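Wetau hand-held gripper: jaw faults on bedding and knitwear
Maintained by Hélène Hawthorne
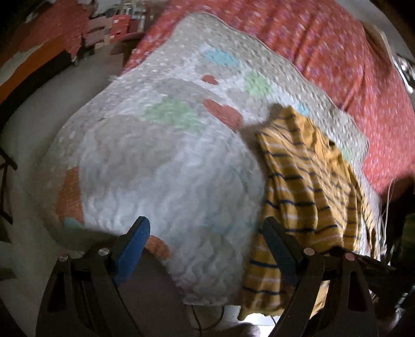
Why does the jaw stop before it closes?
Fault 22 means the motor current passed its limit. Folded knitwear bunched over a quilt is the usual load. Open the jaw fully, clear the fabric and restart the log.

Can I raise the current limit?
No. It was fixed in July after a linkage pin sheared at cycle 348. The Favwood units have the same limit.

Is the finger pad at fault if cloth slips?
Check the pad for lint first. Replace it if the slip repeats within 40 grasps.

What if a cable catches in the linkage?
Release the trigger and disconnect the power before touching the jaw. Report it to Plirkirent, quoting fault 8.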